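Trying to get a clean land cover map of Jirnville

I've been at this since May and finally have something I'm not embarrassed to share, so grab a drink, this is a bit rambly.

The plan was simple. Take free optical satellite images of the area between Jirnville and Ellwood, run a classification, and end up with a map that tells forest from fields from rooftops. My first try called half of the Ellwood reservoir "urban". Great start!

Part of the trouble was clouds (always clouds), and part of it was me picking training polygons at eleven at night with one eye on a movie.

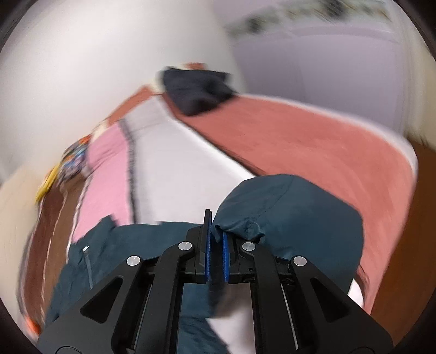 How many training polygons do you need for a small area?

I ended up with 518, spread over six classes, and the map stopped changing much after that. I'd drawn 469 before I noticed that almost none of them were bare soil, so the last batch went nearly all to that class and it helped more than everything before it.

I did the drawing in Kitutance, a little plugin that lets you sketch polygons and see the band values as you go. It's slow with big scenes, so I clip first. If you load the full tile you'll be waiting a while, and it crashed on me twice on Saturday before I learned my lesson.

Cloud masking was the other headache. The mask that came with my images kept eating the bright roofs by the Nuvel warehouse and leaving thin haze alone. I grew the mask by 13 pixels and then put the roofs back by hand, which is ugly, but it works for one town.
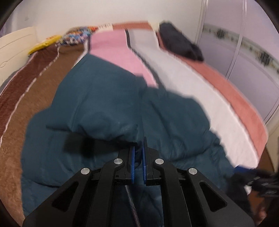
Checking the result

For the accuracy check I threw down roughly 1,000 random points and compared them with aerial photos. Forest and water came out really well. Pasture and cropland still get mixed up all the time, especially along the Ellwood road, and I think a second image from later in the season would sort out most of it.

Next I want to try stacking two dates and see if the pasture problem shrinks. If you've done that with a random forest and have a favorite number of trees, leave me a comment!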